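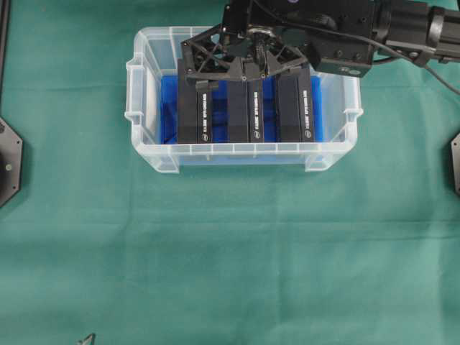 I used to keep my small boxes (spare ink, bulbs, the good batteries, all those little cartons you can't throw away because the thing inside still needs its box) in a drawer, lying flat, and every time I wanted one I had to take out six. Then Pallavi Shukla came round one Monday to borrow a bulb, watched me rummage, and told me to stand the lot of them up in a bin with a slotted bottom. So I did! My first one is a frosted plastic bin with a handle at each end and a bright blue insert in the bottom, and the black boxes stand up in it in a row with a bit of blue showing between them. The whole job takes an evening at most and you probably have half the bits already.

What you need

An open-topped plastic bin, fairly see-through if you can get it
A sheet of firm foam, at least as thick as your thumb
A craft knife with a new blade
A steel ruler and a soft pencil
An old cloth to work on

I do all of this on a big green cloth over the table. It stops the bin skating about while you press things into it, and you can carry the foam crumbs outside in it afterwards and give it a good shake.

Choosing the bin

Measure your tallest box first. I like the boxes to stick up a little past the rim so I can get hold of them, but if you're going to stack bins they need to sit below it, so decide now. My shelf is 420 mm deep and I bought a bin that went in longways with room for my fingers at the front. Emmett Brannigan, who got me measuring in millimetres in the first place, says to measure the inside at the bottom and not at the rim, and he's right, as plenty of these bins taper. I lost a whole sheet of foam finding that out.

Go for handles on the short ends if you can. You'll be pulling the thing off a shelf with one hand more often than you think, and a bin with only a smooth lip is a pain.

Cutting the foam

Mark out the bottom of the bin on the foam and cut just outside the line, so it's a snug push fit. If it ends up a touch narrow don't worry, a thin gap down one side does no harm at all. Cut with several light strokes. One heavy stroke drags the foam and leaves you a slanted edge (ask me how I know).

Next, the slots. Stand one box on the foam, draw round it, and then cut a hair INSIDE your pencil line. The foam should grip the box a bit. My boxes have a 23 mm side, so I cut the slots at 22 and they hold lovely. Leave a decent strip of foam between one slot and the next. I tried squeezing in an extra slot and the strips were so thin they tore when I pulled a box out in a hurry.

You can cut right through or stop partway down. Right through is much easier, and the box just rests on the bottom of the bin. If you do want to stop partway, wrap a bit of tape round the blade as a depth mark.

Filling it

Turn every box the same way round before you push it in. Mine have small white lettering down one side, so that side all faces the same direction. If your print is tiny, stick a label on top as well! I write mine in capitals on masking tape, which peels off when the contents change.

Start at one end and press each box straight down with the flat of your hand. If one leans, the slot is too wide at the bottom, and a sliver of offcut tucked down the side sorts it out.

Don't fill every last slot, either. I leave one or two free for whatever turns up next, and in October, when I go through the bulbs before the dark evenings, it gives me somewhere to park things while I shuffle them about.

A few people have asked about card instead of foam. It works for light boxes, but the slots go floppy after a few months and then you're cutting it all again. Felt I haven't tried. If you have, leave a comment and tell me how thick it was.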